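Session 8: looking at a kit on offer (the Lengyel arm)

Notes for the second half of the service robots unit. Fuller than the slides but still notes, so read with the data sheet next to you. Dated November 2022, prices will drift.

Last time: what a gripper can and can't feel. This time: how to read an offer. Somebody sends you a quote for a robot kit, what do you look at, in what order, what do you ask before signing. We use one kit all the way through so the numbers stay comparable.

The kit

Sold by Zunik as the Lengyel Home Arm. Single arm, wrist camera, two-finger gripper, control box, base clamp, software licence for one machine. Banard is the competing offer, mentioned where it helps. Plovitz is the service contract (separate firm, separate bill, keep this in mind).

List price of the Lengyel kit, 2,884 pounds before VAT. Banard quotes more for the arm and less for the licence. We come back to this, the totals end up closer than the front pages suggest.

What is in the box, from the packing list:
arm with wrist camera fitted
gripper, one set of spare fingertips
control box and mains lead
clamp for worktops
emergency stop on a cable
licence code, on a card (people lose the card)

What is not in the box: a computer to run it from, a second camera, any lamp, the calibration board. The board is in the photographs on the Zunik page and not on the packing list. Ask. Zunik sells it seperately.

1. Start with the job, then the sheet

Common mistake in September's coursework: starting with payload. Payload is printed large so everyone starts there. Start with the job.

Our job for today: household tidying on a worktop and in drawers. Open a drawer, find a thing, take it out or put it in, close the drawer. Write it down in one line before you open the data sheet. If you can't get it in one line you have two jobs, and possibly two quotes.

Then split the line into demands.

Opening a drawer: a pull along one direction, for the length of the drawer. Handle shape matters more than drawer weight. A bar handle gives the fingers something to close round. A flush drawer with a finger groove is another job altogether and the Lengyel fingers are too thick for it. Says so on page 3 of the sheet, in the small table.

Reaching in: the wrist has to come over the front edge and tip down without the forearm fouling the worktop. A reach figure won't tell you this. Reach is measured with the arm straight out in free air. Nobody's drawer is in free air.

Gripping: soft packets, small boxes, bottles with caps, mugs. All different. See section 3.

Seeing: wrist camera only, unless you buy more.

2. Reach and mounting

The sheet gives maximum reach from the base axis. Useful reach is less. Rule for this course: sketch the worktop to scale from above, put the base down, draw the full circle, then draw a smaller one where the elbow still has some bend. Work inside the smaller one. Anything between the two circles counts as "maybe" and a maybe is a no when you're costing.

Where does the base go? Zunik assumes a clamp on the front edge of the worktop. Fine for a bench. In a kitchen the front edge is where the drawers are, so the base and the job want the same place. Options: a stand on the floor in front, a rail, a side mount. Each costs. Banard includes a stand, which is part of why their arm line is dearer. Compare like with like, add a stand to the Lengyel quote before you put the two side by side.

Cables. The sheet says external cabling, supplied clips. External cabling means loops, and loops catch on things, handles especially. Ask for the cable to be shown at full wrist rotation in both directions. In the demonstration they will happily show you the one direction.

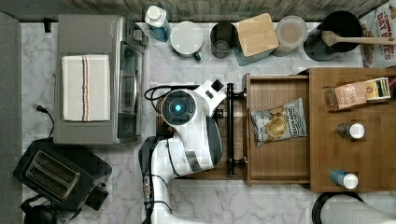 Clutter is the next thing. The figures on the sheet are for a clear bench with one object on it. A working kitchen has appliances down one side, jars along the back, odds and ends everywhere else. Every one of those is something to avoid on the way in and again on the way out, so planned paths get longer and slower. For the costing, take the cycle time on the sheet and do it again with your own obstacles in the simulator. Licence allows this, the trial version as well.

Also worth putting in your sketch: things that stick out sideways. Pan handles, spoons left across a pot, flexes. The simulator will not know about any of these unless you draw them. Draw them fat.

3. The gripper

Two flat fingers, parallel closing. Good general choice. Go through the object types and mark each yes / no / test.

Small cardboard boxes: yes, if they lie so the short side fits between the fingers. A box lying flat and wide may have to be pushed to an edge first, that's another motion and another chance to fail.

Crisp packets: test. Parallel fingers squeeze the air about inside and the grip changes while you lift. Pinching the seam works better than going for the belly, but then the software has to find the seam. Ask the seller for packets specifically, and ask which end they take hold of.

Bottles with caps: yes upright, test lying down. Decide whether you grip the cap or the body. Caps come off.

Mugs: by the rim or by the handle, not both in the same program. Rim is easier to find from overhead. Handle is safer if full, and a full mug is outside the warranty anyway (clause on liquids, read it).

Tea towels: no. Don't let anyone sell you cloth on a parallel gripper at this price.

Fingertips wear. One spare set included. The replacement interval is in the service booklet, not on the sheet, and it's stated in cycles so you need your own cycles per day to turn it into money. Exercise 2 below.

4. The camera

On the wrist, so it goes where the hand goes. Good: close view of the thing you are about to grip. Bad: no view of anything else while you're doing it. With the hand down inside a drawer the camera sees drawer. If something shifts on the worktop meanwhile the robot doesn't know.

Glossy surfaces. Polished stone, steel, dark glass, shiny packets. Depth readings go patchy on all of them. The sheet says "suitable for indoor domestic surfaces", which commits the seller to nothing. Ask for the depth image and not the colour one. The colour picture always looks lovely.

Second camera, fixed overhead: optional extra from Zunik, included in the larger Banard bundle. For our job I would cost it in. Put it as its own line so the client can see it and argue.

5. The demonstration

You will be offered a video, then a visit. Take the visit.

Before you go, write your test list and send it ahead. The sender can practise, doesn't matter, you want to see it at its best at least once. Keep two objects back and bring them in a bag.

Ask for 100 attempts of the full job, logged, with the failures left in. Most sellers will offer ten. Ten is no use, one lucky afternoon and you have a perfect score. If they can't do it while you're stood there, ask for the log file afterwards, with the timestamps.

What counts as a success has to be agreed first. Drawer closed at the end? Object upright? Was there a person helping in between? Write "unaided" in the definition and watch how the conversation goes.

Ask what happens on a failure. Does it stop, retry, or carry on as if it had the thing? Carrying on is the worst. You want to see a failure on the day. If there isn't one, cause one: move the object once the arm is on its way.

Press the emergency stop yourself, mid-movement. Then time how long until it's working again. Restart time goes in the costing and everybody leaves it out.

6. Licence and service

Licence is yearly after the first twelve months. One machine, one named site. Moving it to another building needs a transfer, there is a fee, the fee isn't printed. Get it in writing.

Software updates included while the licence runs. If it lapses the arm still moves in manual but the planning part locks. So a lapsed licence leaves you a robot you can push about by hand. Explain this to the client in those words.

Plovitz service contract, 3 levels. Bottom level is return to depot, you pay carriage both ways and have no arm meanwhile. Middle is a visit within 8 working days. Top has a loan unit. Our client runs the thing daily so bottom is out. Middle against top depends on what a lost day costs, and you have that figure from session 6.

Note the contract covers the arm and control box. Not the gripper, not cameras, not cables. In other words not the parts that get knocked. Ask for the excluded parts price list before you choose a level.

7. Putting the total together

Lines for the sheet, in this order:
kit at list price
stand or mounting
second camera
calibration board
computer
VAT
licence, years two and three
service contract
fingertips and cables
training, your own hours included
restart and failure time

Do it for both offers over three years. Same lines, same order, even where a line is zero. Write the zero in. An empty box looks like you forgot, and sometimes you did.

Expect the arm itself to be well under half of the total. Surprised a good few people last year.

Exercises

1. Write the one-line job for a client who wants the worktop cleared each evening. Split it into demands. Mark which ones the sheet answers.

2. Take the cycle figure from the service booklet, choose a daily number of drawer jobs, work out yearly fingertip cost. Show where your daily number comes from.

3. Draft the email to Zunik asking for the attempt log. Short, polite, with your definition of success in it. Bring it printed.

4. Sketch your own kitchen from above, to scale. Place the base in two different positions and draw both circles for each. Which drawers do you lose? Harder for galley kitchens, do it anyway.

5. Read the liquids clause and the excluded parts list togehter. List every object in your sketch that would cause an argument under one or the other.

Hand in 1, 2 and 4. Bring 3 and 5 to the seminar, we'll go round the table. Data sheet, booklet and both quotes are in the shared folder under week 8, the Banard file is the one with the long name.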